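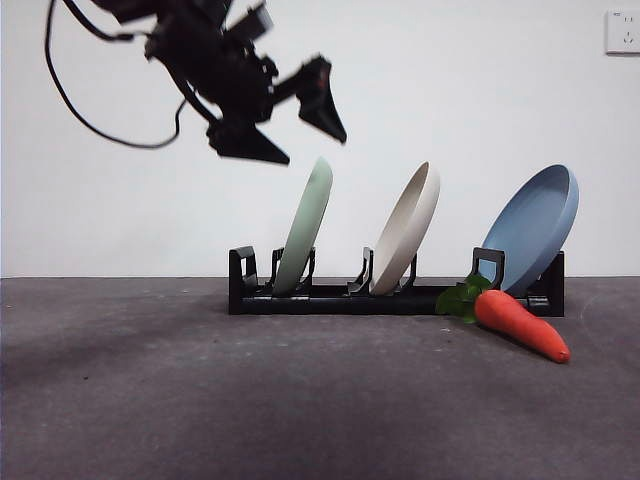 December, kitchen props bench

Started 14:30. Aim for the afternoon was to settle the layout for the crockery set and get the play food sorted, so that the Sandcombe list can be closed.

Rack: low black one, slotted dividers, kept in preference to the Balholm wire rack. The Balholm has a slot pitch of 30 mm and the plates rattle in it. The black rack holds them on edge with a slight lean to the right. The lean is not the same on every plate and I have stopped trying to correct it. Plates are spaced out along the rack, green at the left end, off-white in the middle. Leave this order alone please, the labels in the sheet follow it.

Rim clearance to the end post is tight on the green plate. Measured 19 mm at the narrowest point with the plate pushed fully home. Vangelis Psarras wants the rack moved 6 mm further from the wall. Not done yet. Will do it when the floor covering is next lifted.

Floor covering: grey felt, matted. Boersma offcut, 300 g per square metre according to the docket. It holds the rack well enough without tape. Drawback is that it collects everything.
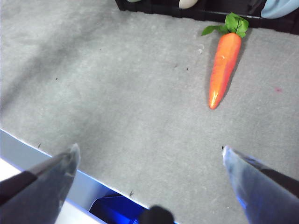
Specks and short dark fibres on it again, plus a small reddish-pink mark to the right of the carrot. Tried to find out what the mark is and got no answer. Lint roller first, then a damp cloth on the mark. If it stays, turn the felt over before ordering more.

Carrot: glossy finish, light ridges along the body, leafy top made of separate fronds. The leaves are the weak point of this item. They catch on the felt when it is dragged, so lift it clear. Resting position is on the felt in front of the black tray, tip towards the bench edge. The top must not touch the tray. It is very close at present and wants moving forward a little.

Ruvden tray inserts: still undecided. Without inserts the rounded pieces roll to one end when the tray is carried. With them we lose almost a third of the depth.

To do:
Clean felt
Move rack, re-measure at the end post
Ask Vangelis for the tray drawing
Update the sheet with the carrot position

Stopped 16:50.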